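Ballanmont Technical School
Introduction to Robot Teaching, Unit 4
Handout: Recording demonstrations by hand and by remote control
Friday, July 26, 2024

Please read this handout before you come to the practical session. It repeats some points from the lecture, and it adds the rules for recording which we did not have time to discuss.

1. Two ways to show a task

In the first way, you hold the arm or the gripper with your own hand and you move it through the task. We call this teaching by hand. The person feels the contact directly, so the movement is usually smooth. The weak point is that your body stands near the work and can come into the view of the cameras.

In the second way, you control the robot from a distance, with a leader arm or with a joystick. We call this remote control. The recorded movement is one that the robot has really made, and this is a great advantage in training. On the other hand, beginners are slow with it. Most students need up to 20 attempts before their movement stops looking nervous.

For both ways we use the same recording program, Statano. It saves the position of the gripper, the opening of the fingers and the picture from the wrist. One attempt from start to end is called an episode.

2. The sorting task

The task for this unit is to take building blocks and sort them by color into the compartments of a bin. It looks like a task for small children, but it contains almost everything we need: approach, grasp, carrying, release and going back.

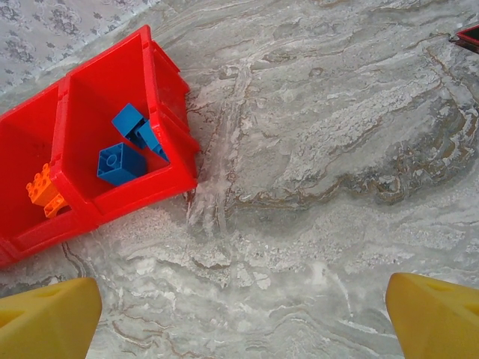 A good episode begins before the fingers touch anything. Open the gripper fully while you are still far from the block, and keep it open during the approach. Many students open it late, when they are already over the target, and then the model learns to hesitate in the same place. Think also about what the wrist view can tell the model at each moment. With the two yellow fingers spread wide, the floor between them can be seen, and so can the blue blocks inside the red compartment. If you come in with the fingers nearly closed, this space in the middle becomes small and the model has less to learn from. Blocks which already lie in a compartment are not a problem. They may be tipped or lean on a wall, and you should leave them so.

When you release a block, lower it below the rim of the compartment first. Do not drop it from above the rim. After the release, wait a short moment, then go straight up – not to the side, where a finger can catch the wall.

3. Variation

A model trained on only one arrangement will fail when the bin is turned by a small angle. For this reason each group records 48 episodes, and the bin must be moved and turned between them. Put it straight, put it diagonal, put it closer to the left side of the view. Change also the start position of the arm and the order of the colors.

Do not change the way you grasp. This is the difference which students confuse most often. The objects and positions should vary, but the style of the movement should stay the same. If one member of the group grasps from above and another one from the side, the model receives two answers to one question. Agree on the grasp before you start.

4. Which episodes to keep

Keep an episode with a small correction, for example when the first grasp slips and you take the block again. Such episodes teach recovery. Delete an episode if you stopped in the middle to talk, if a hand entered the wrist view, or if the recording started late.

Last June the groups handed in 215 episodes together, and many had the same fault: a long pause at the beginning. Please cut any pause longer than 2 seconds.

5. What to hand in

– the folder of episodes, named with your group letter
– a short note on which way of teaching you used, and why
– one episode you deleted, with the reason

The Camargo group of tables is for teaching by hand and the Fallau group is for remote control. Groups change places after the break.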